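Search this site Search

Buvix screenplay app: two drafts in, mostly happy

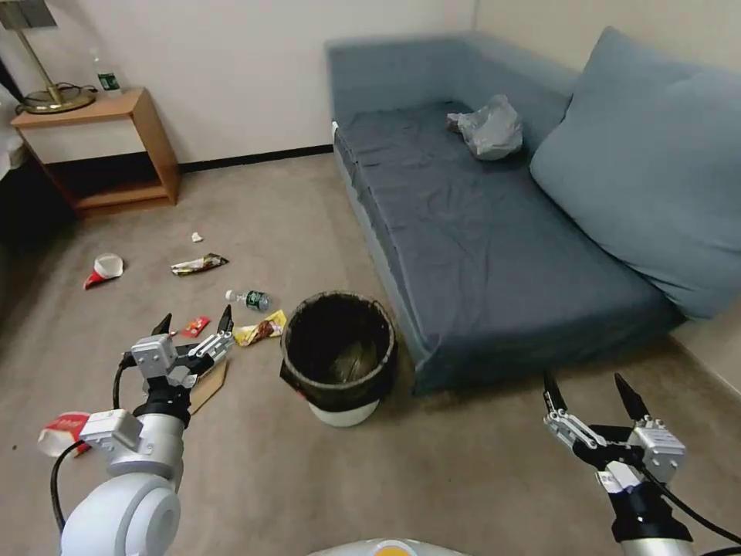

Reading time: 2 min

Switched to Buvix in April, middle of a rewrite, which was dumb. Wouldn't recommend the timing. The app, mostly yes.

Price first. $179, one payment, no subscription. My old program wanted money every year and I was sick of it.

Typing is fast. Tab, enter, you're in dialogue. Character names fill in after one letter. Opened my 27 MB mess of a file (old notes, dead scenes, all of it) without choking. Import from PDF is worse. It read a bunch of parentheticals as action lines and I fixed them by hand, swearing. Budget an evening.

Best thing is the scene cards. Drag one, the pages move with it. Moved the whole motel sequence up front and the numbering held. Revision colors work like they should. Lenni Leinonen, my producer on the thing, got a blue-page set out of it without calling me once.

Bad stuff. Sharing is clunky. Tímea Hajdu and I write together and we kept locking each other out, 7 times in one night at the worst. Had to text "ok I'm out" back and forth like its 1998. The read-aloud voices are flat, every comedy line dies. No dark mode on the tablet version.

Support answered at 11 pm, very polite, didnt fix the locking. Said it's on the list.

Solo writers, get it. Writing teams, try the trial first, and try it with both people logged in. I'm keeping mine. Third draft is due and I'm not switching again.

Score: 7 out of 10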